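Robot Club Notes
Mar 17, 2019

Quick one this month, we're behind on everything. Sorry.

First the good news. The Pendumport entry went in with 3 days to spare. Bok-nam Choo did the forms, Impi Rantala did the budget page and then did it again when the numbers didn't add up. Total spend so far is 383 dollars, most of it on motors. Please stop ordering motors without asking Impi.

The task is tidying up. Two arms, soft things and household things, no help from the driver once the clock starts. Each team gets a practice list and then a surprise item on the day. Our list has towels, a cushion, slippers and one stuffed toy. Towels are fine. Slippers are fine if they land sole down. Cushion is a pain.

Laurier Desjardins has rewritten the grip code so the fingers close slower at the end. Big difference on the towels. He wants everyone to pull the new version before they touch anything, the old one is still on the blue laptop and it will bite you. Logs go in the shared folder, with your name on them please, we have 154 runs in there and almost none say who was driving.

Wiring — Noémie Gauthier is redoing the labels on both arms. If a tape tag falls off, hand it to her, don't stick it back on where you think it went. Zip ties are in the top drawer.

Battery rule is the same as before. Charge with somebody in the room. Always.

Stuffed toy practice is the main job from now untill the competition, using the teddy bear and the laundry basket. Sign up on the sheet by the door, one driver and one person on the stop button for every slot.

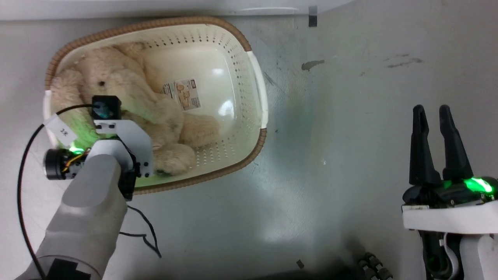

Can new members still join before the competition?
Anyone can come along and help with practice, but the travel team is closed now and the next sign up is after we get back.

Kosmas Karamanlidis still needs two people for the van loading. Also the permission slips, bring them, theyre late. Snacks welcome — no crumbs near the bench.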